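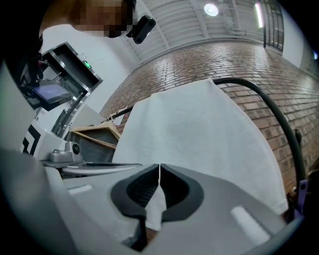 One reader of the December draft asked why a protocol for cloth handling should say anything about the room at all, when the fingers and the cloth are what the policy learns from. The same reader thought that operators would skip any check that took longer than the demonstration itself.

We kept the room checks and shortened them. The full list in the draft had 15 items and the present one has eight. Items were dropped if the recording software could test for them, such as free storage and clock offset between devices. Items were kept if they depended on a person looking.

4.2 Rules for the work area

The work area is the object being handled, whatever supports it, and the floor on which the operator stands or steps during a demonstration. Before each session the operator walks the area once with the gripper in hand and the cable connected. Cables that cross the floor are moved behind the operator or taped down. If neither can be done, the session may go ahead only with a second person present, and this is entered in the log.

Existing floor markings stay where they are and stay uncovered. At two of the Ronari sites, hazard tape had been lifted to make a plainer background, and we excluded the recordings made there until it was put back. A demonstration should not need a change to a building's own safety arrangements.

4.3 Rules for the gripper and markers

The fiducial markers on the fingers must be clean, flat and fully fixed to their mounts. Finger width is recovered from these markers, so a lifted corner gives a small, steady error that is hard to find later. The Tevska guide asks for a marker check every session. We ask for it at every change of object as well, as cloth tends to brush against the tabs.

Fabric is to be approached with the fingers open and clear of straps, buckles and zips. A towel over a handle is a common case: the hem is the part to grasp, and the handle and anything tied to it should be left alone. In Figure 3 the towel is folded over a curved black handle, the two fingers are spread slightly apart just under the edge of the cloth, and a purple strap hangs beside it. Work this close to a strap is allowed under the protocol if the strap is not pulled in the grasp. If it is, the operator opens the fingers, steps back and marks the demonstration as failed. 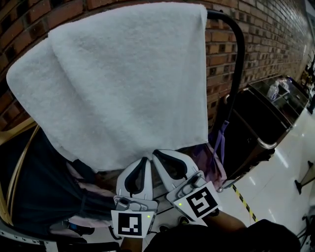

A failed demonstration is kept. Operators at the Arrieta site had been deleting theirs, which left us with no record of how often straps and hems were confused. Of the 714 cloth demonstrations in the set, some 3 per cent carry the failed mark, and we think the true share is higher for the early sessions.

4.4 Rules for people in view

Faces are blurred before any recording leaves the site. The blur is applied to every camera stream, including those worn on the head and those on the gripper, and a person checks the result at normal speed. Anyone who may come into view is told beforehand and can ask for a recording to be withdrawn. Requests are handled by the site and passed to Cikton, which holds the stored copies, with the recording number only.

Signs of consent are kept apart from the recordings. Sites differ in how long they must hold the forms, and the protocol sets no period of its own. Where local rules are stricter than ours, the local rules apply.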